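In Defense of the Half-Empty Table

By Parvaneh Ansari
Feb 6, 2026

When I moved to Idbridge, I had 17 cartons and one table. Many people told me to buy shelves first. I bought a basket instead, a simple one of black wire, and I still think it was the better choice.

My opinion is this: most of us do not have too many things, we have too many things lying flat. A box of crackers, a box of foil, a box of tea. Each one takes its piece of the table, and in the evening there is no place for a plate. In my mother's house in Kollarach the table was cleared before every meal, and I was the child who cleared it. I did not like this work. Now I do it every day without being asked.

A wire basket is good for this because it hides nothing. I have tried closed bins with lids, and in one of them I found 8 packets of the same soup. With mesh I see the red side of a carton from across the room and I know what I have at home. Long boxes are the difficult ones. They never want to lie straight, and you must turn them a little in the air before you decide which end goes in first.

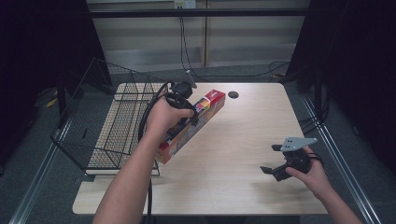
What I would not put in the basket

Some of my friends at Kitholm, where I work, use one basket for everything: letters, keys, chargers, fruit. I respect them but I cannot agree. A basket with everything in it is only a smaller messy table. Mine is for boxes and packets, and the letters must live by the door.

I am also against the very big basket. The shop on Sharifi Street sells one for 33 dollars and it is handsome, but a big basket asks to be filled. I took the small one. If a new box does not fit, an old box must be finished first, and this rule has saved me more money than any budget.

Maybe a reader with four children will laugh at me, and she will be right to do so. I live alone and my table is not large. But I believe that even in a full house, one clear corner of wood changes how the evening feels. You can put down a cup there without moving something else.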